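Povitz is finally getting its tea shop back, and I could not be happier! If you've walked down Trurton Street lately you'll have seen the brown paper come off the windows at the old Jibrin Tea Room, and yes, I had my nose pressed to the glass like everybody else.

The place closed after a pipe burst upstairs, and for a long while it looked like it would end up as another phone shop. Then Anel Adams took over the lease (she used to run the lunch counter over in Sastov, the one with the good egg sandwiches) and she's been painting and sanding ever since. She tells me the doors open in June, at 7 in the morning, which is earlier than I usually manage to be nice to people, but I'll make an exception. 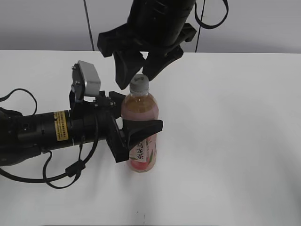 Now, the menu. Anel is keeping the big pots and the scones, and she's adding a cold shelf by the register for folks who are running for the bus. I'm a hot tea person myself, always have been, but my niece has been working on me all spring and she may be winning. Bottled oolong is her thing, the clear plastic kind with the red and green label and a little pink peach down near the bottom, and I've asked Anel to find room for some. She said she'd think about it, and then she wrote it on her hand, so I'm hopeful.

Seating is going up too, with 23 chairs inside and 2 benches out front once the town signs off on them. Jacobus Kruger, who is 91 and had his breakfast there pretty much every day under the old owners, has already asked for the corner by the radiator. Anel says it's his.

She's still looking for weekend help, so if you have a teenager who can carry a tray, send them over. Knock on the side door in the afternoon, the front one is still sticky with paint.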